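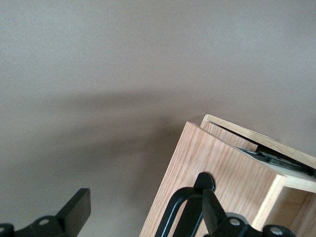
Skulach Wall-Hung Cabinet Rail System

Reading time: 8 minutes

The Skulach rail is a two-part steel hanging system for wall cabinets, shelving boxes and light storage units. One part is fixed to the wall and carries the load. The other is a bracket fitted inside the back of the cabinet, at each upper corner, which hooks over the rail and is then adjusted from the inside with a screwdriver. Once the doors are closed, none of the fixings can be seen.

The system is supplied by Enbridge to joiners, kitchen fitters and small furniture workshops. It is sold as separate parts and as a boxed set for a single cabinet. This page covers the standard rail and the standard bracket. The heavy rail for tall units has its own page and its own fixing instructions, and the two should not be mixed on one run.

What is in the boxed set

One wall rail, 600 mm long, zinc-plated steel, slotted along its full length
Two cabinet brackets, one left-handed and one right-handed
Two cover caps, white or light grey
Screws for fixing the brackets to the cabinet sides
Printed drilling template

Wall screws and plugs are not included. The correct type depends on the wall, and a general-purpose plug supplied in the box would be wrong for a large share of jobs. See the section on walls below.

Rail

The rail is rolled from a single strip of steel with a turned-up lip along the top edge. The bracket hook sits behind this lip. The lower edge is folded back against the wall so that the rail stands off evenly and does not rock on slightly uneven plaster.

Slots are horizontal, which allows a fixing to be moved sideways to meet a stud or to miss a pipe. There are also round holes near each end. Use at least one round hole per length, as a rail fixed only through slots can creep sideways while the cabinet is being hung.

Rail can be cut with a fine-toothed hacksaw or a metal-cutting blade in a mitre saw. Remove the burr from the top lip before hanging. A burr left in this position will catch the hook and give a false reading when the cabinet is levelled. Cut ends lose their zinc coating and should be touched up with cold galvanising paint in kitchens, bathrooms and utility rooms.

Bracket

The bracket has a moulded body with a steel hook and two adjusting screws. The upper screw raises and lowers the cabinet. The lower screw draws it back against the wall. Both take a PZ2 driver. Turning clockwise lifts the cabinet on the upper screw and tightens it to the wall on the lower one.

Adjust height first and depth second. If the depth screw is tightened fully before the height is set, the back edge of the cabinet drags on the wall and may mark a painted finish. It also puts a side load on the hook that it was not designed to take.

Each bracket is fixed through the cabinet side panel and must also bear against the underside of the top panel. A gap between the bracket and the top panel will close under load, and the cabinet will drop by the same amount. Where a gap cannot be avoided, fill it with a hardwood packer glued in place.

Load rating

The rated load for one pair of standard brackets is 97 kg, including the weight of the cabinet itself. This figure assumes a sound wall, a rail fixed at the spacing given below, and a load spread evenly over the shelves. It applies to cabinets up to 350 mm deep. Deeper cabinets place a greater pull on the top fixings and the heavy rail should be used instead.

The rating is for the bracket and rail only. In practice the wall fixing is nearly always the weaker part. A rail rated for a high load and held up by two short screws in plasterboard has the strength of the two short screws.

Stored crockery is heavier than most customers expect. When quoting for kitchen cabinets, allow for full shelves whatever the customer says they intend to keep there. Cabinets outlast intentions and are often sold on with the house.

Walls

Solid brick or dense block: 8 mm nylon plug with a matching screw, minimum 60 mm long. Drill without hammer action where the masonry is old or soft. Plaster thickness does not count towards the depth of the fixing.

Aerated block: use a plug made for aerated block. Ordinary nylon plugs turn in the hole. Drill undersize and do not use hammer action.

Timber stud: fix straight into the studs through the slots. Where the cabinet is narrow and only one stud falls behind it, extend the rail past the cabinet to reach a second stud, or fit a timber noggin before boarding. The second method is neater.

Metal stud: a plywood pattress behind the board is strongly advised. Hollow-wall anchors may be used for light boxes only.

Lath and plaster: find the studs and fix to them. No anchor is recommended for the plaster between studs.

Fixing spacing

Place a fixing within 40 mm of each end of the rail. On longer runs, add further fixings so that no two are more than 400 mm apart. Where a join between two rail lengths falls behind a cabinet, the fixing rule applies to both sides of the join.

Fitting sequence

1. Mark a level line on the wall at the height given on the template. Measure up from the worktop or from a datum line, never from the floor. Floors are seldom level over the length of a kitchen.

2. Check the wall for cables and pipes. Cables normally run straight up or down from a socket or switch, but older work does not always follow this.

3. Cut the rail to length. A single rail may run behind several cabinets. Stop it short of any exposed end panel by the thickness of the panel plus 5 mm.

4. Fix the rail loosely, set it level, then tighten from the middle outwards.

5. Notch the cabinet back where the hook passes through. The template gives the size of the notch. On cabinets with a recessed back, check that the hook reaches the rail before the notch is cut. The standard hook suits a recess of up to 18 mm.

6. Fit the brackets inside the cabinet. Screws are 4 x 16 mm for 18 mm sides. For thinner sides use a shorter screw.

7. Hang the cabinet. Two people are needed for anything wider than 600 mm. Doors and loose shelves should be off.

8. Adjust for height, then for depth.

9. Clamp neighbouring cabinets together with the front edges flush, drill, and join with connecting screws. Recheck the level after joining.

10. Fit cover caps, shelves and doors.

Materials for the cabinet

The brackets may be used with veneered board, melamine-faced board, plywood or solid timber. With chipboard below 16 mm the side screws have too little to bite into and the load rating is halved.

Solid timber sides need some thought. Boards move across the grain with the seasons, and a side panel made from solid oak may grow or shrink by a few millimetres over its depth. The bracket is fixed near the back edge, so movement is felt mainly at the front and does no harm to the hanging. A solid back panel must be free to move in its groove and must not be screwed to the rail.

Oak also reacts with bare steel in damp air, leaving a blue-black stain. The zinc-plated parts are safe in heated rooms. For unheated rooms – porches, boot rooms, garden workshops – order the stainless bracket screws listed under accessories.

Where a pale oil or clear lacquer is used, apply the finish before the brackets are fitted. Oil that gets into the adjusting screws goes sticky and makes later adjustment difficult.

Accessories

Rail, long, 2 m length, for continuous runs
Rail joining plate, with screws
Cover caps, pack of 20, white, light grey or beige
Stainless bracket screws, pack of 50
Deep-recess hook for backs set in by more than 18 mm
Tokarz drilling jig, steel, with hardened bushes, for repeat work
Lullitz wall spacer, 10 mm, for tiled splashbacks that stop below the cabinet

The Tokarz jig pays for itself in a workshop making cabinets in batches. For a single kitchen the printed template is accurate enough, provided it is taped down and not held by hand.

The Lullitz spacer fits at the lower back edge of the cabinet. Without it, a cabinet hung above thick tiles will lean in at the bottom and the doors will swing open by themselves. Two spacers per cabinet are normal.

Ordering and delivery

Boxed sets are held in stock. Long rail is sent by carrier in a cardboard tube and cannot be posted. Trade packs contain 150 pairs of brackets without rail and are made up to order. Mixed packs of left-handed brackets only, or right-handed only, are not available.

The bracket was revised in February. The new body is 2 mm narrower and uses the same screw positions, so old templates remain correct. Old and new brackets may be used on the same rail but not on the same cabinet – the height screws have a different pitch and the two sides will not rise together.

Care and checking

No regular maintenance is needed. Check the depth screws once after the first few weeks of use and again if the cabinet is moved or heavily reloaded. Do not lubricate the screws.

If a cabinet has dropped on one side, empty it before adjusting. Turning the height screw under full load can strip the slot. If it will not hold its height after adjustment, take the cabinet down and look at the wall fixings before replacing the bracket.

Returns

Unused parts may be returned in their original packing. Cut rail cannot be returned.

Page last revised Wednesday, July 15, 2020

Contact Enbridge | © 2020 Enbridge. All rights reserved. | Back to top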